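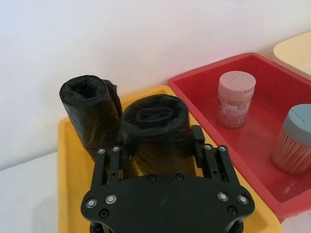

4 min read

I've been showing houses and cottages around Parkanbridge long enough to have a drawer full of dead lockboxes, so when I started selling a few of the things I like to other agents, the first one on the list was easy. It's the Fluser key box, made by Holtberg, and it's the one hanging on every listing I have right now (and on my own back porch, for the dog sitter).

It's a plain mechanical box. Push buttons, a shackle that goes over a door handle or a railing, and a rubber cover that flips down over the buttons. There's no app and no battery, and you don't have to stand in a driveway with one bar of signal waiting for something to connect! A lot of our waterfront listings have no service at all, and I got very tired of driving back to town to let somebody's inspector in.

The inside is deeper than it looks. I keep two house keys, a shed key and a chunky old boathouse key in mine, and the door still shuts without a fight. Gate fobs fit too, as long as they aren't the really fat kind. If you carry a garage remote for a listing, measure it first, or ask me and I'll check it against the one on my desk.

Empty weight is 500 grams, so it's solid but you can still toss a couple in a tote bag. The shackle has a vinyl sleeve on it and so does the back of the box, which I care about a lot more since I paid to have a seller's brand new front door touched up.

I left one out on a dock gate all last January to see what the ice would do to it. The cover was frozen down and I had to knock it with my glove - after that the buttons worked fine. I do give the shackle a little graphite spray in the fall. Please don't use cooking oil, which I have seen done. 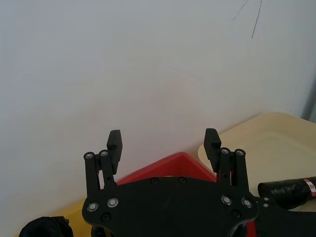 White wall with a few thin dark lines near the top right.

Setting the code takes a minute. Open the box, move the little lever on the inside of the door, push your new numbers, move the lever back, and then try it a few times BEFORE you close it with the keys in there. I change mine whenever a deal closes or a contractor finishes up. The order you push the buttons in doesn't matter on this model, so it's quick in the dark, but do use more than two of them.

The price is $78 each and that includes the Zakharchenko wall plate, so you can screw it to a post or a shed if there's no handle to hang it on. Screws are in the bag. If you're mounting into brick you'll want your own anchors. We've sent out nearly 1000 of these now and the part people write to me about most is the rubber cover, which can tear if you yank it sideways. Replacements are free, just email the office and tell me how many you need.

Colors are black or gray. I like gray, it's easier to spot under a porch light. Local agents can pick up from our front desk any time we're open, and everything else goes out by regular mail.

Last updated: 2025-04-27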